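Forum > Robot learning > Collecting demonstrations

Book-pulling demos: policy closes the gripper short of the spine

Posted by Cornel Dumitrescu, 16 September 2021
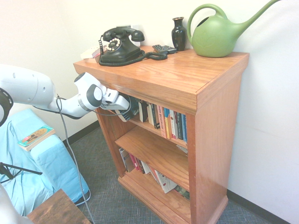 Question

I'm recording teleoperated demonstrations of one task: take the book at the left end of the upper shelf and draw it out. Single arm, two-finger gripper, one fixed external view, no wrist view. I have 90 episodes, all from the same bookcase, recorded at 15 Hz. Actions are absolute end-effector poses plus a gripper command.

The trained policy reaches the shelf reliably, then closes early. In 11 of 40 test runs it got hold of the book. In the rest the fingers shut on air in front of the spine, or pushed the book further in. Training loss looks fine. Validation loss is flat after the first third of training.

Two things I have not ruled out. The clutter on top of the bookcase (telephone, remotes, vase, watering can) has stayed put since August, so the network may be using it as a landmark. Also, I pause before closing the gripper in nearly every episode, as depth is hard to judge from where I sit.

Should I record more, or fix what I have? Storage is not a problem, my time is.

Answer 1 (accepted)

Fix the pause first. With a pause in most episodes you have a run of frames where the arm is still, the view hardly changes, and the label flips from open to closed at some arbitrary point. A policy that sees a single frame can't tell the start of the pause from the end, so it learns a blurred closing time. Drop frames where the end effector moves less than a small threshold, but keep the frames either side of the gripper change. We did this on the Pletano shelf set and it cost an afternoon.

Then look at depth. From a fixed view the last part of the reach is mostly hidden by the shelf and the gripper itself. Options, cheapest first:

1. Feed in joint positions if you aren't already. Check they are time-aligned with the video. Ours were two frames late for a month.
2. Add a wrist view. You will have to record again.
3. Vary how deep the book sits. If it starts flush with its neighbours every time, the policy can learn one reach distance and ignore the picture.

On the clutter: move it between episodes, and shift the arm's base or the bookcase a little as well. Moving only the telephone tells the network that telephones move. You don't need to throw out the existing episodes. Mix them with the new ones and hold out one complete layout for validation. If your validation split is random over episodes from one layout, that curve says very little about how it will do elsewhere.

Answer 2

What Omerović suggested in the old Brevmont thread still applies: record corrections. Let the policy run, take over when it is about to close too early, finish the grasp by hand, and label only the part you drove. I got more from a short session of those than from doubling the clean set. You need a takeover that doesn't jerk the arm — mine did, and the policy learned the jerk.

Also check your gripper command is the commanded width and not the measured one. They differ exactly when the fingers are on the book.

Answer 3

Just get more data. 90 is nothing. I use the Jusivport recorder and leave everything on default.

Comment from Cornel Dumitrescu: Frames trimmed, retraining now. The joint positions were in, but late. Will record with the book at varied depths next.

Contact the moderators | Copyright remains with the posters | Back to top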